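Endano Table Work: README for the shared recordings
March
By the training room group, Povton

This file belongs with the recordings of table work made at Povton, in the training room on the upper floor. Please read it before you copy the data, also if you only want a small part. The first half explains what is in the folders. The second half is about the people who did the recording and what has changed in their jobs. Some readers will want only one half, but we ask you to read both.

What the set is for

Povton prepares and packs table goods for events: cloths, small items for the table, and the boxes in which they travel. The last step before packing is called setting and clearing. A person puts items on a cloth, checks them against the order sheet, and takes them off again into the box in the right order. It is light work but it is repeated all day, and the wrists feel it by the afternoon.

The Endano project wants to hand the clearing part to robot arms, and later perhaps the setting part. The arms learn from recordings of people doing the same movement with hand-held grippers. The set you have here is those recordings, in the version which our own staff agreed to share.

What is inside

The set has 2,773 recordings. Each one is a single task from start to finish, for example to pick up one item and place it on another part of the cloth. From these, 800 are kept separate in the folder "check" and must not be used for training. If you mix them by accident, please download the whole set again, as the file names alone don't tell which is which.

Every recording has these parts:

The video from the head camera.
The video from the camera on each gripper, left and right.
The position of each gripper over time, calculated from the printed markers and the motion sensors.
The opening of the fingers over time.
One line of text which says what the task was, in the words of the worker.

The line of text was written by the worker directly after the task. We did not correct it. You will find spelling mistakes, and the same item has several names. What one worker calls a stick is a pen for the second worker and "the dark one" for the third. We discussed for a long time if we should clean this. We left it, and a separate list called "names" connects the different words to one item.

How the recording is done

The worker wears a head camera and stands at the table with one gripper in each hand. The cloth is checked red and white. It was chosen from our own stock, and the squares later turned out useful when we wanted to see if the table had been moved between two recordings. The table is moved more often than one would think. People lean on it.

Items are placed by a second worker, who must step back before the recording starts. In the first weeks this rule was not strict, so in the older files an arm or a part of a body can enter the view at the side. We kept these files but they carry the mark "busy". Our opinion is that they are good material, because a real packing floor is never without other people, but you may see it differently.

A session is never longer than the time until the next break. This was a demand of the workers and it is now written in the shift plan.

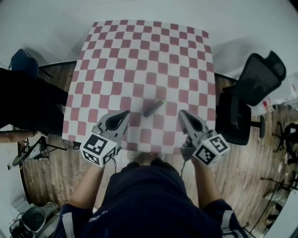 Both hands at work over the checked cloth.

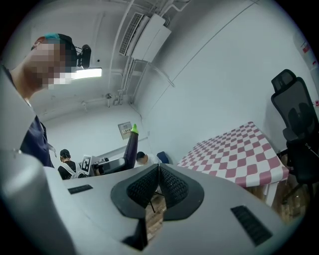 The grippers are heavier than the hands are used to, and this was the first complaint we received. Holding them forward for a whole session pulls on the shoulders. We changed three things after the complaint. Sessions became shorter, the worker may put both grippers down on the side shelf between two tasks, and the table height can be changed for each person. The last one had the biggest effect and cost nothing. We should have done it at the beginning.

The second complaint was the cables. There are several on the floor, and the floor must be swept around them. We have not solved it well. If your group builds a room like this one, plan the cables before you plan the cameras.

Who made the recordings

The recordings were made by 21 workers, all from the packing floor or the cloth store. No outside company was used for this part. Each worker said yes in writing and could stop at any time without giving a reason. Some did stop. Their recordings were removed if they wished it and kept if they did not mind, and it was each person's own choice.

Faces are covered with squares in the shared version. Voices are removed completely. We first wanted to keep the sound, as the noise of an item touching the table is helpful for learning, but the talk between colleagues was also in it, and nobody should find their lunch conversation in a data set.

Recording hours are paid as normal hours with a small addition, the same addition as for training a new colleague. It took some meetings until this was agreed. The argument of the workers was that they are in fact training somebody, only that it is a machine, and we think the argument is right.

What it changes on the floor

We want to be careful in this section, as the arms have been used in daily work only for a short time and only at one packing line, in our smaller building in Arnska.

The clearing work there is now shared. The arm takes the simple items and the person takes everything that is soft, wet, tangled or fragile. The person also decides when the arm must wait. The day has fewer repeated movements and more watching. Some people like it. Others say that watching is more tiring than doing, and that the head is full in the evening where before it was the hands. Both answers come from good and experienced workers, so we don't think that one of them is a mistake.

The pace was a difficult question. When the arm came, the line plan for Arnska was first written for 1,000 items in a shift, which was a number taken from a supplier sheet and not from the floor. It was too much for the person beside the arm, who had to correct and also to keep up. The plan was taken back after the workers objected, and now the person sets the pace with a button and the arm follows. We recommend to do it in this order from the first day.

No one has lost a position because of the arms until now. We cannot promise it for all future and we have said so openly in the canteen meeting. What we could promise, and did, is that anyone who recorded for this set has the first right to the new tasks: looking after the arms, checking the recordings, and teaching the next group to hold the grippers. Four people have moved to such tasks. One of them went back to the cloth store after a while by own wish, and this was also accepted.

There is one smaller change that we didn't expect. Since the recording began, people talk more about how they do the work. Two colleagues who stood side by side for years found that they clear a table in opposite directions — one from the far edge, the other from the near edge — and each believed that it was the only way. Both ways are in the set.

Known problems

The light in the room is not the same in all files. In early files the blinds were open in the morning.

The markers on the grippers are sometimes hidden when both hands come close together. The positions in such moments are estimated and have the value "low" in the column for quality. Do not trust them for fine movements.

Almost all workers in the set are right-handed. In two-handed tasks you will notice it, the right gripper does the picking and the left one waits or supports. A model trained only with this set will have the same habit.

Dark and thin items are hard to see from the head camera when they lie across two squares of the cloth. The gripper cameras are better for these.

The cloth has folds in some files and is flat in others. We did not iron it between sessions.

Rules for use

You may use the set for research and for building your own system. You may not try to find out who a worker is, by face, by body, by writing or by the times of the recordings. You may not use the set to measure how fast a person works, also not for comparison between your staff and ours. This point was asked for by the workers and it has no exception.

If you publish results, write that the data were made by the workers of Povton. Please don't write only the name of the project.

Earlier versions

The first version was shared only with the Kovalchuk workshop, which repairs our grippers and tested the reading of the files. It had no quality column and the left and right videos were exchanged in part of the folders. If you received your copy from there, delete it and take the present one.

In the present version the folder "names" is new, the "busy" mark is new, and the recordings of people who withdrew are gone. A next version is planned when the Arnska line has its second arm. The workers there will decide in their own meeting if they want to record for it.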